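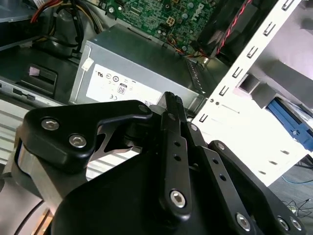

Power supply and Dell board with the case open

Old Dell desktop clicks off by itself – is it the power supply?
Posted by Samira Fakhoury • January 21, 2021 • 4 replies hidden

Hi everyone, and sorry in advance if this has been covered, I did search for a good hour last night and only got more confused! I have a Dell desktop that came to me from my aunt's office in December, and it's been a lovely machine for letters and bookkeeping until last week. Now it shuts off with a click after a few minutes, no warning, no blue screen. Sometimes it starts right back up and sometimes it sulks until after lunch.

The gray power supply in there has a white label with the UL and CE marks and one of those 80 badges, and it sits right below the green board. My neighbor says to just buy any new one the same size and swap it. Is it that simple? I've put in memory before but never anything with this many wires – the orange and yellow bunch makes me nervous.

Nisreen Mansour
Please don't buy "any new one" just yet, Samira. Dell has used its own connectors and shapes in quite a few desktops over the years, and a standard unit may not plug into your board even if it fits the space. Write down the full model number of the computer and the part number on the supply's label, and search for those two together.

Before you spend anything, though, unplug it from the wall, hold the power button in for a few seconds, and clean out the vent slots on the supply and the fins on the processor cooler. Mine had three years of cat in it and behaved just the way you describe. Try a different wall outlet and a different cord as well. If it still cuts out, I would suspect the supply next. When you swap it, take pictures of every plug first, and pull on the plugs themselves, never on the wires. Whatever you do, don't open up the power supply box itself, it can hold a charge long after it's unplugged.

Karthikeyan Bhat
had same thing, was the power supply. got a used one, works fine

Tamer Sabbagh
Agree with Nisreen about the dust. I'd only add that you should check the processor fan is spinning when you switch it on – look, don't touch! And 80 on the label is an efficiency badge, so don't go shopping by that number. The one you want to match or beat is the total watts.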